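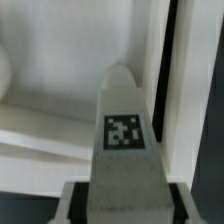

4. Ce que mesurent les marqueurs : réexamen d'un protocole d'assemblage

4.1. Motivation

Les taux de réussite publiés pour les tâches d'assemblage appris par démonstration ont beaucoup progressé, et nous ne contestons pas les chiffres. Nous contestons ce qu'on leur fait dire. Dans la plupart des protocoles que nous avons relus, la pièce à saisir, le support qui la reçoit et parfois l'effecteur portent tous un marqueur fiduciaire, et l'on présente ensuite le résultat comme celui d'une politique « visuelle ». Or une politique entraînée sur des images où chaque objet utile est signalé par un motif carré à fort contraste peut très bien n'avoir appris qu'à suivre ces motifs. Rothe et Vogler ont formulé cette réserve à propos du jeu de données Curkuvitz, sans toutefois disposer des essais qui auraient permis de trancher. La présente section reprend la question sur la cellule Urnside, avec un matériel que nous n'avons pas choisi pour qu'il nous donne raison.

Précisons d'emblée une limite. Nous n'avons pas réentraîné les politiques à partir de zéro dans toutes les conditions. Le coût était hors de portée, et l'article d'origine ne fournit pas les graines aléatoires. Nous évaluons donc des modèles ajustés à partir des poids initiaux, ce qui affaiblit certaines comparaisons de la section 4.4.

4.2. Cellule et données

L'assemblage retenu est volontairement banal : des blocs blancs à déplacer, un bac blanc à parois basses, des logements cylindriques à l'intérieur. Le plan de travail est noir, bordé de rails blancs, et le fond est vert uni. Une feuille portant quatre marqueurs en grille de deux sur deux sert de référence commune aux caméras fixes. Nous conservons pour le corpus le nom de Kasten que lui ont donné ses auteurs. Il comprend 2714 démonstrations téléopérées, dont 988 ont été retenues après filtrage. Le critère de filtrage mérite un mot. Sýkora et Lenz écartent toute séquence où la pose estimée de l'effecteur « diverge » de la cinématique, sans donner de seuil. Nous avons retrouvé ce seuil dans le code, où il dépend lui-même de la détection des marqueurs. Autrement dit, les séquences dans lesquelles les marqueurs sont mal vus ont quitté le corpus avant tout apprentissage. 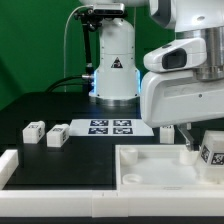
Ce point nous paraît plus grave que le choix de l'architecture, auquel les auteurs consacrent pourtant l'essentiel de leur discussion. Si l'on retire des données les cas où le repère est masqué, flou ou vu sous un angle rasant, on ne peut plus prétendre que la politique se comporte bien dans ces cas. On peut seulement dire qu'elle n'y a presque jamais été confrontée. L'argument selon lequel le filtrage « nettoie » les trajectoires n'est étayé par aucune mesure de qualité indépendante de la détection.

Nous avons donc reconstitué le corpus non filtré. L'opération a demandé de recaler les horodatages des caméras fixes sur ceux de la caméra de poignet, dont la dérive n'était pas documentée. Le recalage, effectué avec l'outil Stondis, s'appuie sur les changements de direction de l'effecteur. Il reste imparfait : pour 57 séquences, aucun alignement satisfaisant n'a été trouvé, et nous les avons exclues des deux conditions plutôt que d'une seule.

4.3. Protocole

Trois conditions d'observation sont comparées. Dans la première, les images sont transmises telles quelles. Dans la deuxième, les marqueurs des blocs et du bac sont recouverts numériquement par la couleur moyenne de la face qui les porte. Dans la troisième, seule la feuille de référence est recouverte. Cette dernière condition peut sembler superflue, puisque la feuille ne joue aucun rôle dans la tâche. C'est précisément pour cela que nous l'avons incluse : une politique qui raisonne sur les objets devrait y être indifférente.

La position du bac constitue le second facteur. Dans le corpus d'origine, ses bords sont presque toujours parallèles au rail avant. Nous admettons de légers défauts d'alignement, sans modifier la nature des blocs ni celle des logements. La figure 3 donne une idée de la disposition ; l'écart d'orientation y est modeste, et un opérateur humain ne le remarquerait guère.

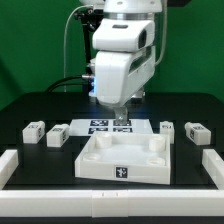 Figure 3. Cellule d'évaluation vue par une caméra fixe. Le bac, légèrement de biais, est encadré par les blocs marqués ; la feuille de référence se trouve derrière lui, en partie masquée par sa paroi arrière.

On notera que la paroi arrière du bac recouvre une partie de la feuille dans cette vue. L'article d'origine affirme que la référence demeure « intégralement visible depuis toutes les caméras extérieures ». C'est inexact au moins pour cette configuration, et nous ignorons ce que devient l'estimation de pose lorsque les marqueurs inférieurs sont rognés. Le détecteur renvoie une valeur, certes, mais un détecteur renvoie volontiers une valeur. Wanyama a signalé le même défaut sur une cellule voisine sans qu'aucune version corrigée du protocole ait été diffusée.

Un essai est compté comme réussi lorsque la pièce repose dans son logement à la fin de la séquence et que l'effecteur s'en est dégagé. Le jugement est porté par deux annotateurs à partir des vidéos, sans accès à la condition d'observation — du moins en principe, car les enregistrements eux-mêmes laissent voir les marqueurs dans toutes les conditions, le recouvrement n'étant appliqué qu'à l'entrée du modèle. Nous avons préféré cette solution au masquage physique, qui aurait modifié l'apparence des faces au voisinage de la prise. Elle a l'inconvénient de laisser au remplissage numérique sa propre signature, et rien ne garantit que la politique n'y réagisse pas.

4.4. Résultats

Dans la condition inchangée, avec un bac aligné, nous retrouvons l'ordre de performance annoncé entre les modèles. Ce n'était pas acquis, et il faut le porter au crédit des auteurs. Dès que les marqueurs des blocs et du bac sont recouverts, cet ordre disparaît. Le modèle donné pour le plus robuste est celui qui se dégrade le plus, tandis que la variante de base, écartée dès l'introduction de l'article initial, conserve un comportement à peu près cohérent jusqu'à l'approche finale.

Le recouvrement de la seule feuille de référence produit l'effet le plus difficile à défendre pour l'interprétation courante. La feuille n'est ni saisie, ni déplacée, ni contournée, et pourtant son retrait de l'image perturbe la descente de l'effecteur. Les erreurs se concentrent du côté du logement arrière droit, où la pince et son boîtier occupent une large part de la vue latérale (figure 4).

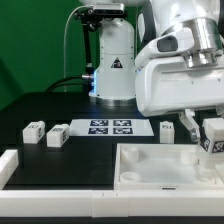 Figure 4. Vue latérale. La pince descend du côté droit du bac ; la feuille de référence et trois blocs de petite taille restent visibles sur le plan noir.

Deux explications au moins sont possibles. La politique peut utiliser la feuille comme une ancre globale, à partir de laquelle elle déduit la place du bac par habitude statistique. Elle peut aussi réagir à la zone uniforme créée par notre remplissage, auquel cas l'effet serait un artefact de notre méthode. La comparaison avec le bac de biais penche pour la première hypothèse : lorsque le bac tourne et que la feuille ne bouge pas, les trajectoires restent orientées comme si le bac était demeuré parallèle au rail. Nous n'y voyons pas une preuve. L'ajustement des modèles, mentionné plus haut, a pu renforcer cette dépendance, et les cartes de saillance que nous avons calculées sont trop instables d'une graine à l'autre pour départager quoi que ce soit. Nous ne les reproduisons pas.

L'ajout des séquences écartées par le filtrage réduit l'écart entre conditions sans le supprimer. Le gain est net lorsque les marqueurs des blocs sont recouverts, faible lorsque la feuille l'est. Il s'accompagne d'une légère baisse dans la condition inchangée, celle que rapportent habituellement les tableaux comparatifs. On comprend qu'un filtrage sévère ait paru avantageux à ceux qui n'évaluaient que celle-là.

4.5. Portée

Ces résultats concernent une seule cellule, un seul fond, un seul type de pièce. Le vert uni et le plateau noir simplifient déjà la segmentation à un degré qu'aucun atelier n'offrirait, et la dépendance observée pourrait être plus forte ou plus faible ailleurs. Nous ne soutenons donc pas que les politiques évaluées ignorent les objets. Nous soutenons que le protocole, tel qu'il est publié, ne permet pas de le savoir — et que l'expression « généralisation visuelle », employée dans le résumé de l'article initial, n'est appuyée par aucune des expériences qu'il décrit. Une évaluation avec marqueurs recouverts à l'entrée, sur données non filtrées, devrait figurer à côté de tout taux de réussite obtenu dans ce type de cellule. Le code de recouvrement et la liste des séquences exclues sont joints en annexe B.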